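Snacks on a tray: my tidying project
Siham Hegazy, second report

So this half of the project was about packing, and I'll admit I thought it would be the easy half! Gleice Paiva did the cupboards (her report is separate, go and read it, it has much better tables than mine) and I got snacks. My question was simple enough: if you've got a few wrapped snacks lying on a table and one tray to put them in, does the order you pick them up in make any difference to how tidy the tray looks at the end?

I used a black tray with low walls, the long rectangular sort, and worked straight on the bare wood of the table – no cloth, no plates. The Dairy Milk was my marker bar because it's purple and you can spot it straight away. I laid it flat next to a smaller grey and blue packet, near enough that they overlapped a bit, as that's how things end up when you tip out a shopping bag. 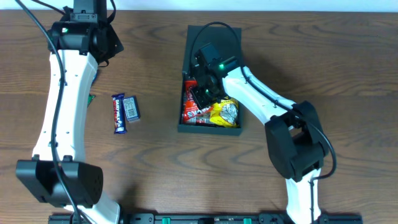

I did 62 packings altogether, spread over 5 afternoons in March. Half were "long things first" and half were "whatever is nearest". Gleice scored the tray each time without knowing which method I'd used, and she was strict – anything poking over the wall lost a mark.

Long things first came out ahead, but only just. Nearest first was a lot quicker (and more fun), and 17 of those trays got full marks anyway. My worst tray of the lot was a long-first one, when I got cocky and put two bars in crossways.

Problems: wrappers slide about more than I expected, and I got better with practice, so the later scores are probably a bit flattering. If I did it again I'd mix the two methods up from the start instead of doing them in blocks. Gleice wants to try it with a deeper tray next, and I've said yes as long as she does the packing and I get to do the marking.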